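Every November the flu reporting forms arrive at our county lab, and every November they have grown. When I started, the form had 11 boxes. The current one has 39, including one asking whether the patient has had contact with poultry "in a social setting."

I am in favor of surveillance. I have spent most of my working life swabbing, plating and mailing things in triple packaging, and I believe in the whole dull enterprise. But after last year's pandemic we seem to have decided that the trouble with influenza is a shortage of paperwork. Our lab sent 549 specimens upstate between spring and winter. I can tell you the fax number by heart. I can't tell you what became of most of the results.
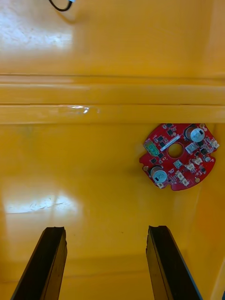
*Red circuit board in a yellow plastic tray.*

My colleague Iveta Halás kept a private log of turnaround times, on graph paper. The longest wait was 60 days, by which time the patient had recovered, gone back to work and caught something else. The report was marked URGENT.

The new proposal is a software package called Drornell, which will let us enter all 39 boxes on a screen and then print them out so they can be faxed. I sat through the demonstration. The cookies were good.

What I would ask for is duller. Hire two more people at the state bench. Pay the courier to come on weekends. Let the clinics send us fewer samples, chosen with some thought, and send the answers back while the patient still has a fever. A virus that changes its coat every season doesn't wait for box 27, and I have never once met a chicken socially.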